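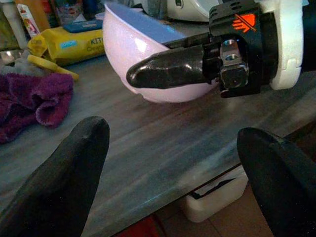 A pink bowl held near its rim at the Vallwood bench, from the wrist of the second arm.

Leave the fingers alone

Ruoxi Dai

When a two-arm cell starts dropping bowls, most people reach for the grip force. I think that setting should be locked, and that the person looking after the cell should have to ask for the key.

I look after the pair of arms at Vallwood. In July the cell had 764 handovers logged for the month and far too many of them had failed. Three of us had raised the force at different times, each a little, and none of us had written it down. By then the arms were squeezing everything as hard as they could and bowls still slipped.

Othmane Abdel Hamid took the fingers off one morning and cleaned them. He found a film of washing-up residue on the pads and one mounting bolt that turned by hand. He tightened it, put the force back to what it had been at installation, and ran 20 bowls through before lunch without a drop. The work took 11 minutes.

A smooth, rounded bowl is a hard thing to hold. One finger goes inside, close to the rim, and there is very little contact to work with. A dirty pad or a loose block matters more there than on a flat box. Turning up the force hides the fault for a week — sometimes less — and wears the pads while it does so.

Siham El Ouafi disagrees with me. Her view is that operators need to keep a shift going and that a locked setting means a stopped cell at two in the morning. She has a point about the night shift. I would still take the stopped cell. Give the night operator a cloth, a torque driver and a page of instructions, and most stops will be short ones.

Our page now hangs by the bench. Wipe the pads, check the bolts, check the zero position, then ring me.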